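The bus to Vidumum left at 7 and I was the only one on it until the quarry. I had the key in my coat and a letter from the solicitors, Radard, telling me which door it fitted. I knew which door. I had lived behind it until I was nineteen.

My aunt had kept the house at 106 Birkitz Road after my mother died, and now my aunt had died too, in her sleep, with the radio on. The neighbour had turned it off. She told me that on the phone, and then told me again on the step, as if I might want it put back on.

It was cold inside. I lit the fire in the front room and sat with my coat on until the kettle boiled. There was a list from the solicitors of things I had to find. They wanted the deeds, the insurance, her bank book and anything signed. I found the bank book straight away, in the bread bin, where it had always been. The deeds took me most of the morning. She had put them inside the cover of an atlas, and when I shook it they came out along with a pressed fern and a receipt for shoes.

My brother rang at noon. He asked how it was and I said it was fine. He asked if the roof was holding and I said yes, though I hadn't gone up to look. He wanted the clock. I said he could have the clock.

"And what do you want?" he said.

I said I would see.

After lunch I did the bedroom. Her dresses went into bags for the hospital shop. She had five pairs of good gloves that she had never worn, still in their tissue, and I stood there for a while trying each pair on. They were all too small. In the wardrobe, behind the winter blankets, I found the tin where my mother used to keep our letters. I had written home every week the first year I was away, and then every month, and then at Christmas. The letters were in order. Under them were some I had never seen, in my aunt's writing, addressed to me and not posted.

I opened one. It was about the weather and the price of coal. The cat had been sick. The man from Zakaria had come to look at the drains and had gone away again without saying anything useful. She hoped I was eating. At the end she had written that I was not to feel I had to come, and then she had crossed that out and written that the spare bed was made up.

I opened another. It was much the same, but it was May and the beans were in.

I didn't read the rest that day. I put the tin by the front door with my bag so that I wouldn't leave it behind, and then I went out and looked at the roof from the garden. Two slates were gone over the back bedroom. I rang my brother and told him. He said he would ring a man.

The neighbour came in at five with soup. She looked round at the bags and the bare shelves and said I had got on well. She asked whether anybody wanted the kitchen things. She said my aunt had never let anyone else wash up, and that she used to lift the bowls down herself, right to the end, with her bad shoulder.

I said I would take the bowls.

She seemed pleased. She found me some newspaper and we wrapped them at the table while the soup got warm. I caught the last bus with the tin on my knees and the box on the seat beside me, and it was dark all the way to the quarry.

The spare bed had been made up. I had forgotten to strip it. I thought about that for most of the journey, and when I got home I rang the neighbour and asked her to leave it as it was.

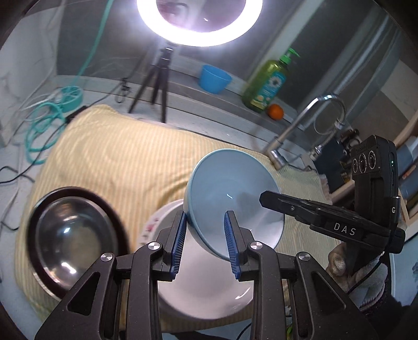
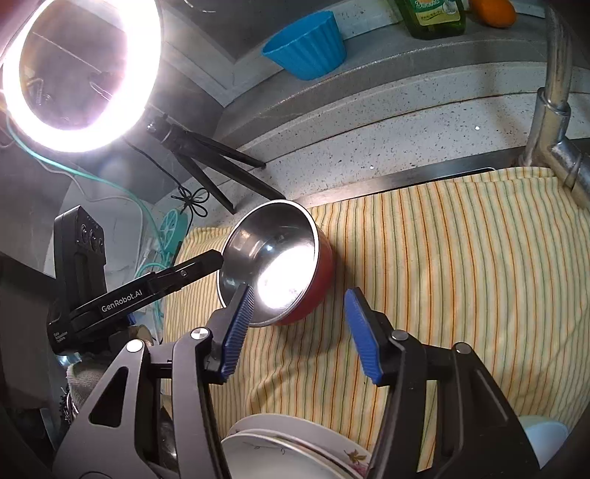
*Bowls, in the first picture and the second.*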